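4. Setting up and leveling the Giltent rotary laser

Read this section before using the laser for the first time, and again after the unit has been dropped or stored for a long period.

4.1 Placing the unit

1. Open the tripod on firm ground and press each foot down. On a smooth floor, use the rubber feet supplied with the Ovmont tripod.
2. Set the tripod head as level as you can by eye.
3. Screw the laser onto the 5/8 in. mount. Tighten by hand only.
4. Slide the transport lock to OPEN. The compensator is now free to move.

CAUTION: Never carry the unit with the transport lock open. Shocks can damage the compensator and the damage is not covered by the warranty.

4.2 Switching on

1. Press and hold the power key for 2 seconds. The status light blinks green while the unit levels itself.
2. Wait until the light stays on. The head then starts to rotate.
3. If the light turns red, the unit is tilted beyond its leveling range. Switch off, adjust the tripod legs and start again.

Note: On a floor that shakes, such as a suspended deck near running machinery, the unit may stop and relevel again and again. Move it to a steadier spot or wait for the machinery to stop.

The working range depends on the light. Indoors the beam can usually be seen by eye up to some 40 feet. Past that, or in daylight, use the Prinositz receiver.

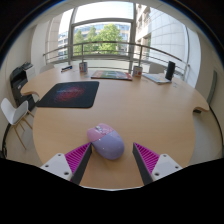
Clamp the receiver to the grade rod with its window facing the laser and move it slowly up or down until the tone becomes steady. A fast beep means the receiver is too high, a slow beep means it is too low. Mark the height at the notch on the side of the housing - not at the top edge.

4.3 Checking accuracy

Do this check before any job where the height matters.

1. Set up the laser 100 feet from a wall, with one side of the housing facing it.
2. Let it level, then mark the beam height on the wall using the receiver.
3. Turn the laser 180 degrees on the tripod. Do not change the height.
4. Let it level again and make a second mark.
5. Measure the distance between the marks. If it is greater than the limit printed on your calibration card, do not use the unit.
6. Repeat with the other two sides of the housing.

Units that fail the check must be sent to a Kovalchuk service center. Do not open the housing. Breaking the seal exposes you to laser radiation and ends the warranty.

4.4 After use

Switch off, close the transport lock and wipe the windows with a soft cloth. If the unit is damp, leave the case open until it has dried.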